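3. Collection of the household reports

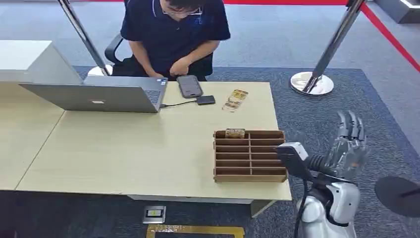
Figure 2. Desk work with a laptop.

The earthquake reached Givbridge in the early morning of 20/07/2023, when most people were still at home. The shaking was felt in all parts of the town and also in Florkine, on the other side of the river. The power went off in both places and came back first in the centre. We wanted to learn how strongly the shaking was felt from street to street, and if the type of ground can explain the differences.

For this purpose we prepared a short questionnaire and distributed it to 800 households. It asked where the person was at the moment of the shaking, on which floor, what moved or fell, and if the person left the building. The last question was open and many people used it to write about their animals, their neighbours or the noise before the movement. Answers could be given on paper or online. The distribution was finished in November, which is later than we wished. The reason was that the list of addresses for Florkine contained many errors and had to be checked again by Thandeka Ngubane.

The paper forms were typed into the same table as the online answers. Each answer was given an intensity value by two readers who worked separately. When the two values were different, the readers discussed the case, and if they did not agree the lower value was kept. In 99 cases the address was not complete and we could place the answer only in a district, not in a street. These answers are used in the district averages but they are left out of the street map.

We divided the area in 20 districts. The borders follow the old geological map and not the administrative limits, so the district called Fourie contains also a part of the river bank. Hulla, on the hill, is built on rock almost everywhere. A district with fewer than 20 answers was joined with its neighbour on the same kind of ground.

Two weaknesses of the method must be mentioned. First, people who felt nothing have less interest to answer, and for this reason our values may be too high in the quiet districts. Second, several months passed between the earthquake and the last forms, and the memory of such an event changes when people talk about it with others. We tried to reduce this second effect by asking about objects, for example a lamp or a shelf, before asking about fear. We did not correct the values in any other way. The comparison with the ground types is given in Section 4.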